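Adarmont Park

Adarmont Park is a public park and former country estate covering 372 acres of woods, hayfields and low wetland on the north side of the town of Jaltus. It takes its name from the old house near the middle of the property, which most people in town simply call "the big house," and it has been open to the public, free of charge, ever since the town bought the land from the last of the family that lived there. The park is best known for its long, easy carriage roads, its stone icehouse, and a stand of very old sugar maples that draws a great many visitors when the leaves turn.

History

The land was first cleared as several small farms, and the stone walls that wander through the woods today, sometimes ending in the middle of nowhere, follow the old field lines. The farms were bought up one after another by the Cieślak family, who had done well in the button trade and wanted a summer place within a morning's ride of their works. They built the house on the rise above the pond, laid out the carriage roads, and planted the maples in a double row leading up from what was then the main gate.

The family came up every summer for three generations. Toward the end only two sisters lived on the property, and they kept just a handful of rooms open and rented the lower meadows to a neighbor for hay. When the younger sister died, the estate was offered for sale and a builder proposed 162 houses for the site. The proposal was argued over for the better part of two years in Jaltus, and it ended in a town vote in which the purchase of the land was approved by a margin of 192 ballots. Older residents still remember how they voted, and will generally tell you.

The house

The house is a broad, two-story building of local fieldstone with a deep porch on three sides. The porch is probably its best-loved feature, since it catches the breeze off the pond even on a sticky afternoon in July, and the rocking chairs there are meant to be used. Inside, the front hall, the library and the dining room are open to visitors on weekend afternoons from May through October. The upper floor holds the park office and a reading room with maps, farm account books and a good many family letters.

Much of what is known about daily life on the estate comes from the work of Dayana Villalobos, a local historian who spent years sorting those letters and who put together a catalog of 2,883 separate items. Her short history of the property, "Summers at Adarmont," is still sold at the front desk and is a very pleasant thing to read on the porch, if a rocking chair happens to be free.
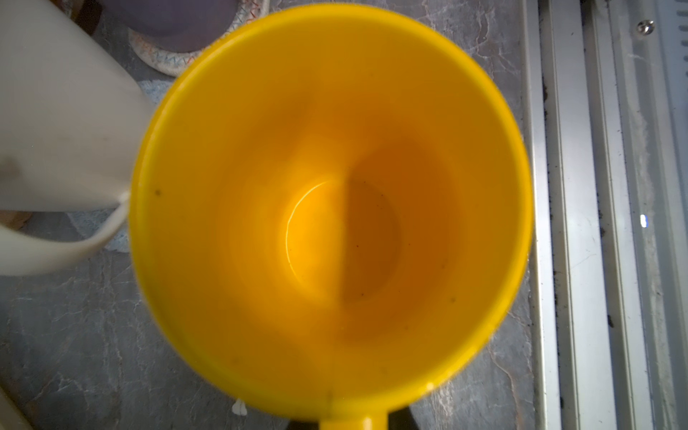 The kitchen wing at the back was added later and is plainer than the rest. It was closed for a long time on account of a bad roof, and after the roof was replaced it was fitted out as a meeting room that can be rented for family parties, club suppers and small weddings. The old bread oven was kept and is lit a few times each winter.

Trails and grounds

The carriage roads are wide, gently graded and surfaced with fine gravel, which makes them suitable for strollers and for anyone who would like a walk without a climb. The Pond Loop is the most popular of them and can be done at an unhurried pace in under an hour. A narrower footpath, the Prollalik Trail, leaves the loop behind the icehouse and goes up through hemlock woods to a ledge with a view over the town and the river beyond it. It is steep in places and can be slippery after rain.

The icehouse itself, cut into the north-facing bank beside the pond, held blocks of winter ice packed in sawdust. Visitors may look in through the gate, and it is noticeably cool there even in August.

Plants and wildlife

The hayfields are mowed late in the season so that bobolinks and meadowlarks can finish nesting. Wood ducks use the far end of the pond, and painted turtles can be found sunning on the logs there through most of the warm months. Spring wildflowers, among them trout lily, bloodroot and Dutchman's breeches, are at their best along the brook just before the trees leaf out.

Visiting

The park is open every day from sunrise to sunset. Parking is available at the main gate and in a smaller gravel lot by the lower meadow. Dogs are welcome on a leash, except in the hayfields during nesting season. Fishing is allowed from the pond's east bank with a state license, and skating is permitted in winter when the green flag is up at the boat landing.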